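The Rules Taped to the Door
What a season with a kitchen robot cell taught me about writing rules people will follow

I have a soft spot for a good set of house rules. The laminated card at the public pool, the note over the office sink, the sign at the go-kart track that gets oddly specific about scarves. So when the people at Zakano said I could come and sit in on their robot kitchen work, I asked to see the rulebook before I asked to see the robot.

They handed me two. The first was 16 pages long, came in a binder, and had clearly been opened maybe twice. The second was a single sheet taped to the door at eye level, with coffee on one corner and pen marks all over it. Guess which one I spent my visit with!

Zakano's workshop is up a flight of stairs over a tile showroom, and most of what goes on there is arms learning to handle ordinary kitchen stuff. Bowls, pots, pretend fruit. The team records a run, resets the table, records another. They got through 3,404 runs between the spring and the end of August, and the door sheet changed nine times along the way. I've seen all nine versions. They keep them in a folder called "old door," and I read it on the train home the way other people read thrillers.

Who gets to touch the table

Version one had a single line on this: "Be careful around the arm." I laughed, and so did the woman who wrote it. Careful how? Careful when? Everybody in the room already thought they were being careful.

The current version is much bossier and I like it a lot more. One person is the operator. One person is the resetter. The resetter doesn't reach over the table until the operator has stopped the arm and said "clear" out loud, and the operator doesn't start it again until the resetter has stepped behind the tape and said "clear" back. If you're alone, you don't run. There's no clause for when you're in a hurry, and I asked about that, and got a look.

The saying-it-out-loud part felt silly to me for a good ten minutes. Then a phone rang across the room, two people turned around, and the operator just waited, hand off the controls, until the word came. I stopped feeling silly on their behalf.

They're also strict about the stop button. It gets pressed on purpose at the start of every session, before anything else, and whoever pressed it puts their initials on the log. I've worked in buildings where the fire alarm got less attention.

What goes on the table, and where

I figured the safety lines would be the interesting ones and the tidying lines would be filler. Wrong! The table rules are where people argue.

Take the props. Every item in a layout has to be on the list for that layout, and the list is supposed to use plain names that any of them would use. This came out of a fight over the word "dish," which one half of the team used for bowls and the other half used for plates. Now it's plate, bowl, pot, colander. The toy fruit goes by fruit and state, so a banana with its peel hanging open isn't written up the same way as a closed one, and half an orange isn't "orange."

Then there's spacing. Things may sit close together, and may even touch, if the layout sheet says so. They may not end up close together because somebody was clearing room for a sandwich. (Sandwiches have their own line. It's short.)

My favorite is the one about edges. The team went back and forth for weeks over how near the rim of the table an item could go. One camp wanted a margin all the way around, nice and neat. The other camp said real kitchens are full of plates parked right at the edge, and a robot that's only ever met well-behaved plates is going to have a rough first day. They settled on allowing it for flat things and writing it down each time. You can still see the crossed-out margin on version six.

Cables got a paragraph of their own as well. Before each session somebody moves the arm slowly by hand through its reach and watches what the cables do, and a loop that snags on anything means you stop and reroute it.

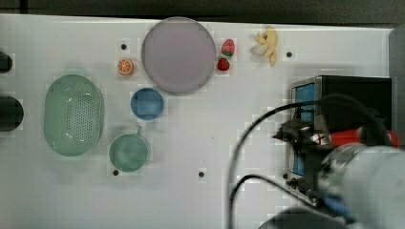
The part where outsiders come in

Up to this point the sheet had only ever needed to work for people who'd been there when it was written. In midsummer Zakano started sharing layouts with Rinurano, a smaller outfit a couple of hours away, and a lot of the lovely short lines fell apart. "Usual start position" means nothing if you've never been in the room. Neither does "the good bowl."

So they did something I'd recommend to anybody writing rules for anything. They mailed the sheet over with no phone call and no explanation, and asked the Rinurano people to set up a table from it and send back every question they had. The questions filled more paper than the sheet did. Which way does the pot handle point? Is the appliance door open or shut? If a strawberry rolls, do you put it back or start over? (You start over, and you log it.)

The fixes are dull and wonderful. Handle direction goes on the layout. Doors get a default. A dropped item ends the run, and you keep the recording, because throwing away the clumsy ones makes the whole pile look better than it was. I got quite a speech about that last one, and I agree with all of it.

Stealing it for your own place

I've been pestering a friend's shop, Steiner, to try a door sheet of their own. They run one small arm on a packing bench and have a budget of 400 dollars for "safety stuff," a phrase I found written on an envelope. My advice was to do the proper risk assessment first with someone qualified, and then spend whatever's left on tape, a decent clipboard and a pen on a string. A taped sheet can't do the job of guarding or a real stop circuit, and Zakano would be the first to say so. Their binder exists for a reason, even if it lives on a shelf.

Past that, keep it to one side of one page. Put a role in front of every instruction so there's no wondering whose job it is. Let anybody write on it in pen, and type up the scribbles once a month. When a line gets ignored for weeks, find out why before you make the letters bigger.

Steiner's first draft has come back to me already. It says "be careful around the arm." I've sent them a copy of version one with my apologies, and a roll of yellow tape.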